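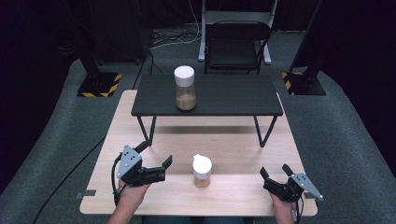
Figure 3. Clear plastic jar with a white flip-top cap, part filled with a tan granular substance, and a taller clear jar with a white screw lid holding a light brown powder.

3.2 Storage of dry seasonings in the home

Households in Drumlow and Miltar were asked how they kept dry seasonings after opening. Of the 3,000 households approached, 1,706 returned a usable form. The form covered the type of container, the place it was kept and whether the contents had been moved out of their original packaging.

Reused jars were common in both towns. Many respondents topped up a jar before it was empty, so that old and new product were mixed and the date on the label no longer applied. Rey and Pichon found the same habit in their work on flour and dried beans. Few people wrote a new date on the jar - most said they judged by smell.

Clumping was the complaint raised most often. It was reported more by people who shook seasoning straight from the jar over a hot pan than by those who used a dry spoon. Lid type was recorded as flip-top, screw or other. We did not ask how long a lid was left open during cooking, and the answers on lid type should be read with that in mind.

Respondents who reported clumping were sent a second form after 7 weeks. It asked if they had changed where the jar was kept. Moving it away from the stove was the most frequent change, followed by buying smaller amounts. Results by town are given in Section 3.3.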